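Ticket: La importación de inventario se detiene y duplica artículos
Producto: Jotby, módulo de almacén
Estado: Resuelto, en observación
Prioridad: media
Abierto: marzo de 2022

Buenos días. Escribo de parte de Stuma, tienda de ropa en línea. Pido disculpas de antemano por mi español, no es mi primera lengua, pero intento explicar todo con orden.

Cada noche importamos a Jotby un archivo CSV con el inventario completo. El archivo tiene 1.094 filas. Desde la última actualización, la importación se detiene en la fila 1.000 y muestra el mensaje "Proceso terminado", sin ningún error. Las filas que faltan no aparecen en el catálogo. Si repito la importación, algunos artículos quedan duplicados, siempre con la misma referencia y con otro número interno.

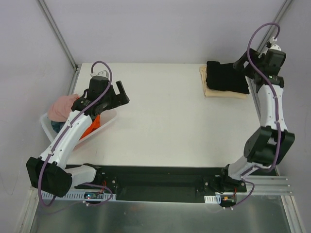
Lumbantobing

Lo que he probado hasta ahora:

1. Guardar el archivo de nuevo en UTF-8, sin BOM. El resultado es el mismo.

2. Cambiar el separador de coma a punto y coma. El resultado es peor: todas las columnas entran en una sola.

3. Dividir el archivo en dos partes. La primera entra completa. La segunda entra también, pero aparecen 53 artículos duplicados en el catálogo.

4. Borrar la memoria del navegador y entrar con otro usuario que tiene permiso de administrador. Sin cambios.

He comparado los duplicados con el archivo original y he visto una cosa que quizás es útil. Todos tienen la referencia con un espacio al final. En la pantalla no se ve, pero en el editor de texto sí.
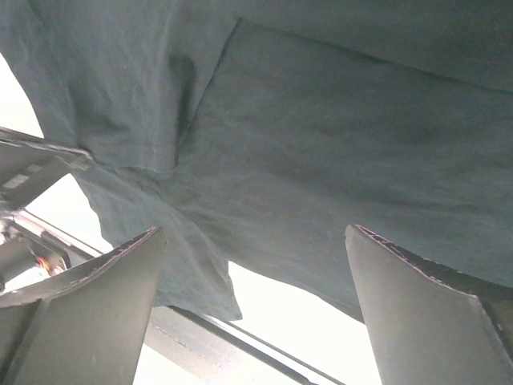
El espacio viene de nuestro programa de etiquetas, Zana, que rellena el campo hasta 40 caracteres cuando exporta. En diciembre ya teníamos este relleno y Jotby lo quitaba solo al leer el archivo. Por eso pienso que la actualización ha cambiado la manera de comparar las referencias – pero no puedo confirmarlo desde mi lado.

Respuesta de soporte:

Gracias por el detalle. Son dos problemas distintos. El límite de filas es una opción nueva, que se activa por defecto en las cuentas antiguas. Los duplicados vienen, como usted dice, del espacio final. Le pedimos seguir estos pasos en el mismo orden y no lanzar la importación nocturna hasta terminar.

Paso 1. En Ajustes, Importación, desmarque "Limitar filas por archivo" y guarde. Cierre la sesión y entre otra vez.

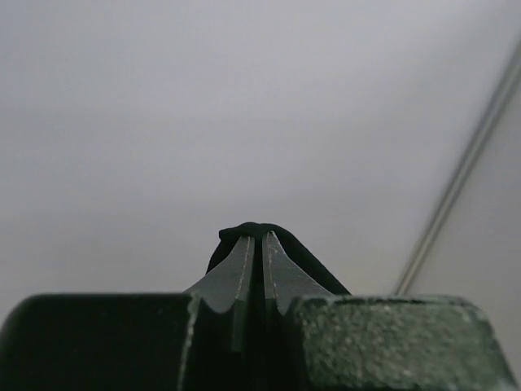

Paso 2. En la misma página, marque "Quitar espacios al inicio y al final" para la columna Referencia.

Paso 3. Borre los duplicados desde Catálogo, Herramientas, Fusionar. Conserve el número interno más antiguo, para no perder el historial de pedidos.

Paso 4. Importe el archivo completo a mano y compare el total.

Respuesta del cliente:

He hecho los cuatro pasos. El total coincide y ya no hay duplicados. En el paso 3 la fusión no aceptaba dos artículos con fotos diferentes, tuve que quitar antes la foto del artículo nuevo – sería bueno escribirlo en la ayuda. Prefiero dejar el ticket abierto hasta ver la próxima importación nocturna.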